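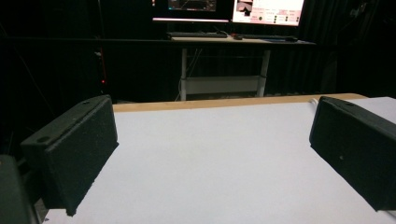
White top, pale wood edge, black curtains behind.

I want to make the case for the plain white table. I mean the big flat kind with a strip of light wood along the edge, the kind most people walk past in the showroom on their way to something with a live edge and a story.

I used to be one of those people! For years I worked at a dark walnut-stained desk I bought in Nemen, and I loved it right up until I tried to find a black screw on it. Or a pencil. Or my glasses, which I once hunted for through most of an April afternoon while they sat next to my elbow.

A white top shows you everything. People say that like it's a flaw (the crumbs! the coffee rings!) and I think it's the best thing about it. You see the crumb, you wipe up the crumb, and you go on with your day. On my old desk the crumbs just moved in and raised families.

Then there's the light. I share a workroom on Mangubat Street with a couple of other people, and when we switched to white tops last year the whole place felt as if somebody had added a window. The light comes down, hits the table and bounces right back up under your hands. I sew a little, I fix radios badly, and both got easier the same week.

Now, the curtains. I'm going to push my luck and say that if you have a white table you should hang something black behind it. Plain heavy cloth, floor to ceiling if you can manage it. I know it sounds gloomy. But a wall of shelves is always asking to be looked at, and black fabric asks for nothing, so your eyes drop back to the table and stay there. Ours cost less than 100 dollars for the full width and I'd have paid double.

The wood edge I'll defend on looks alone. An all-white slab can feel like a clinic, and that thin tan line warms it up just enough.

My one complaint is cables. A white cord looped over the back rim still bugs me every single time, and I've tried 6 kinds of clip. If you've found one that holds, please write to me. I'll be at the table.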